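Keeping the house safe while everyone is at the reception
13 Oct 2022

Burglars read wedding announcements. A notice that gives the family name, the town and the hour of the ceremony tells a stranger when the house will be empty. Police in Gongate took two reports of this kind last fall, both on Saturday afternoons. One family lost 600 dollars in cash that had been left in a kitchen drawer for the band.

Before the day

Leave the street address off anything printed or posted. Put the town if you like, but keep the time for the invitations.

Ask a neighbor to park in your driveway. If nobody is free, pay a sitter for the afternoon. Mostafa Badawi, a locksmith in Virnow, also suggests changing the screws in the strike plate of the back door. The short ones that come with most plates only reach the trim. Use 3-inch screws and drill pilot holes first so the jamb doesn't split.

Cut a length of dowel to fit the track of a sliding door. Measure at the bottom – older frames are often out of square.

Lights and noise
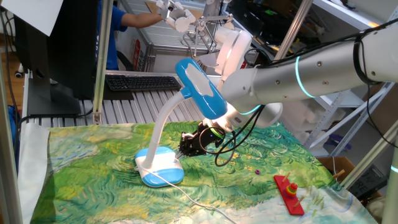 An empty house looks empty at dusk, and one porch light left on all day gives it away sooner. Put two lamps on timers in different rooms and set them 15 minutes apart. A small desk lamp with a bendable neck, like the blue and white one, does fine for this. Tip the head toward a wall so the light spreads, and run the cord where the dog won't catch it. Leave a radio on a talk station, low.

Gifts and cards

Take the card box home with one named person, and not in an unlocked trunk. Write down who has it. Gifts delivered early should go upstairs, out of sight of the front windows, with the cartons flattened and kept indoors until trash day.

If you come home and a door is open, stay in the car and call from there.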